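Lighthouse news

Quick one this month, sorry, the boat timetable has eaten most of my week.

The Ronby Point light is open again for the season. Gallery is still closed to visitors while the railing gets its last coat of paint, but you can go up as far as the lamp room and the view north is nearly as good. Narrow stairs. Flat shoes please. Kids under 8 need a grown-up on the stairs with them, not waiting at the bottom.

For anyone who hasn't been - the tower was built in two goes. Lower half is the original rubble stone, rendered on the sea side only, and the upper half is brick, added when the first light turned out to be too low to clear the headland. You can see the join from the inside if you stop at the second window and look left. The old oil store is at the foot of the stairs, walls nearly as thick as the doorway is wide, and the hooks for the oil cans are still in the ceiling.
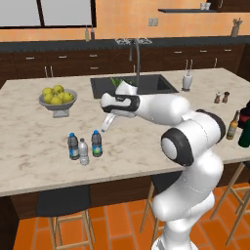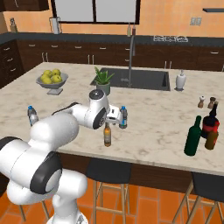
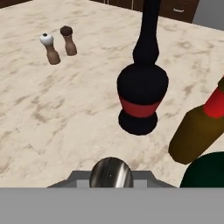 RONBY POINT, October

Good news on the keeper's cottage. The Brumier Fund has come through with $2,000 for the chimney, so the scaffold goes up on Wednesday and the front path will be shut. Use the side gate, the one by the flagpole. The chimney is leaning inland, always has, but the morter is gone near the top and we lost two bricks in the last big blow.

Also found under the cottage floor, a length of brass speaking tube. We think it ran from the bedroom to the watch room so the keeper on duty could wake the next one. Sandhu Metalwork is cleaning it up and it will go on the wall beside the logbooks. If anyone has a photo showing the watch room before the light went automatic, we would love a copy. Scans are fine.

The fog signal talk is on at 7 in the Vulberg Hall. Tea after, bring a mug. The talk covers the old reed horn and why it faced the wrong way for its first winter - worth coming for that alone. Parking is tight so walk if your able.

Tower hours are 11 till 4, weekends only, weather permitting. Flag down means closed. Next boat times to follow once I have them.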